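Skinurdale Robotics Club: progress report to the Halliday Fund

Hello again from all of us at the club. You asked for something short on how your grant is going and I'll try, but I do tend to run on once I get started, so make a cup of tea.

The big news is that both arms work! When I wrote in December we had one arm that behaved and one that drooped whenever it was asked to hold anything out past the elbow. The students spent most of a month blaming the code (mine, mainly) before one of the Year 10s noticed that a shoulder setting had been copied across from the other side without being flipped. Fixed in 2 minutes, after all that. We've named the pair Marik, left and right together, after a long argument and a vote I won't go into.

Money first, as I know you need it. Of the $1,180 you gave us, we've spent $258 on replacement cables and clips, and $123 on gripper plates and fasteners. The rest is still in the club account, and I'd like to put most of it towards a spare wrist joint. The supplier, Varov, has been quoting us long waits, so I'd be keen to order before the term gets busy. Receipts are in the envelope with this.

The task the students picked for this half of the year is washing up. I tried to talk them into stacking blocks and got nowhere, and I'm glad now, they've learned far more from cutlery than they ever would have from blocks. Spoons are dreadful. They slide, they nest, they hide under each other, and the shine off them confuses the vision program no end.

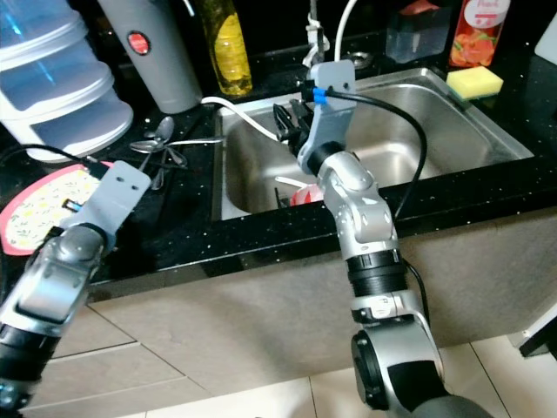

Plates are coming along better. The group working on them found that going in low at the rim beats coming straight down, and they've written it up in the shared notebook with some very good drawings, which I'll copy for you if you're interested. The sponge is a work in progress. Squeezing it is easy enough, but letting go of it where you meant to is another matter, and we still argue about how hard the grip should be.

Cables have been our other headache. Early on we had them looping about all over the place, and one snagged on a tap and pulled itself out in the middle of a run — no harm done, but everyone jumped. The students now do a slow pass through the whole range of movement before each session, with someone's hand on the stop button. It was their own rule and they're stricter about it than I am.

We've fallen behind on the recording side. I'd promised you a proper log of every attempt by now and what we have is patchy, with good notes for the weeks when the keen ones were in and not much for the rest. Two of the younger students have offered to set up a simple form on the club laptop, so the next report should have real numbers in it.

Coming up, we'd like to show Marik at the school open evening, cutlery and all. You'd be very welcome to come along! I'll send the time once the hall is booked. In the meantime, could you let me know whether you're happy with the wrist joint? I'll hold off ordering until I hear from you.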